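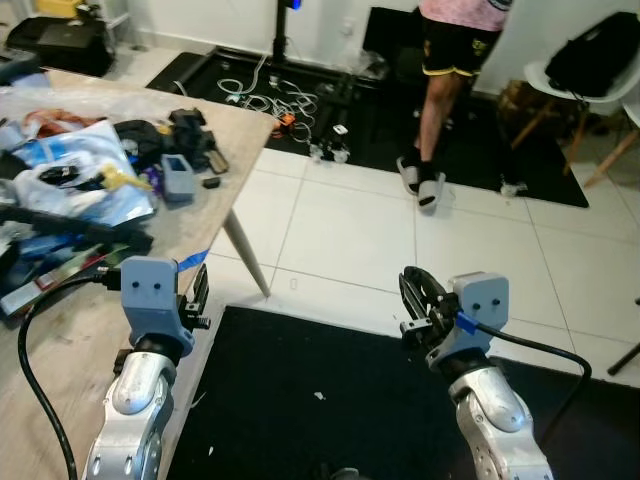 Wooden-topped table on white floor tile.

Last updated: May

Come and talk tables with us! Petridis is looking for people who have lived with the same kitchen or dining table for a good long while and wouldn't mind telling us all about it (the homework, the holiday dinners, the wobbly leg you keep meaning to fix). We're putting together a small book of household stories called Claltia, and we'd love yours to be in it.

You don't need to be a writer, and your table certainly doesn't need to be fancy. We'll sit down with you for 30 minutes, in person or over the phone, whichever feels easier, and a week or two later we'll send you up to 600 words to read over and change as you like. Everyone who takes part gets 3 copies of the finished book, with our thanks.

To join in, please write to Veronika Kofler at Petridis, PO Box 3829, Drondirness, by the last Friday of the month, and tell her a little about your table and the best time to call.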